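Replacing thermal paste on a schedule, and why I stopped

13 May has always been my date for the annual strip-down, for no better reason than that the first one fell on it.

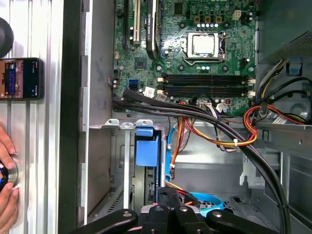

For years I took the cooler off every desktop I owned once a year, cleaned it, applied fresh paste and put it back. The habit came from a forum post I read when I was younger and had more patience. This year I decided to check whether the routine did any good, using the log files I already had.

The logs come from a small script that writes processor temperature, fan speed and room temperature to a text file at fixed intervals. It has been running since a December when the heating failed and I wanted to know how cold the back bedroom got. I kept it going afterwards because removing it would have meant remembering where I had installed it. After discarding files with missing room readings I had 869 usable sessions, a session being any period in which the machine was under steady load long enough for the temperature to settle.

The quantity of interest is the difference between processor and room temperature. Comparing raw processor temperatures between months is useless, as the back bedroom is warm in summer and the case follows it. I did this wrongly in the first version of the spreadsheet and produced a very convincing graph of the seasons.

With the room subtracted, the effect of fresh paste is small. On the older machine, the sessions after a change sit lower than the sessions before it by an amount smaller than the ordinary spread between two days of the same week. On the newer one I could not see any change at all. Cleaning the dust out of the heatsink fins had a much larger effect, and I had always done both jobs on the same afternoon, so the paste had been getting the credit for the brush.

To separate the two I did the jobs a month apart this time. Dust first, then paste. The dust removal gave 3 degrees. The paste gave nothing I would be willing to defend.

Some notes on materials. I have used two pastes, Hundix and Kallis. Hundix comes in a syringe with a cap that does not seal properly after the first use, and the remainder had gone stiff at the nozzle when I came back to it. Kallis is thinner and easier to spread but finds its way onto fingers, sleeves and the kettle. I could not distinguish them by temperature. If you already have one of them in a drawer, use that one.

For cleaning I use isopropyl alcohol and coffee filters, which leave less fluff behind than kitchen roll. The old paste comes off in two or three passes. Let everything dry before reassembly. The Zarkus wipes sold for this purpose do the same job at a higher price, and the packet dries out.

A word on quantity. A blob the size of a small pea in the middle of the heat spreader is enough for an ordinary desktop processor, and the clamping pressure does the rest. I have tried the cross, the line and the thin film applied with an old loyalty card. The film was the worst of them, as it is easy to trap air in it.

There is also a cost to doing the job too often, which I had never counted. Mounting clips get tired. I have snapped one plastic push-pin and bent the tab on a bracket, and both times the machine was out of use until a part arrived from Valcárcel. On an older board with a pinned processor there is the further risk that the chip comes up with the cooler. Running the machine for ten minutes beforehand softens the paste, and a slight twist before lifting helps.

The new policy is as follows. Dust every six months, with the fans held still while brushing. Paste only when the cooler has to come off for some other reason, or when the difference between processor and room temperature rises and stays risen after cleaning. I have added a line to the script that prints a warning when the average of the last ten sessions is five degrees above the long-term figure. It has printed one so far, and the cause was a cardboard box pushed against the rear exhaust.

The spreadsheet is untidy but I can put it up if anyone wants to check the sums. The column headed "diff2" is the correct one. Ignore "diff".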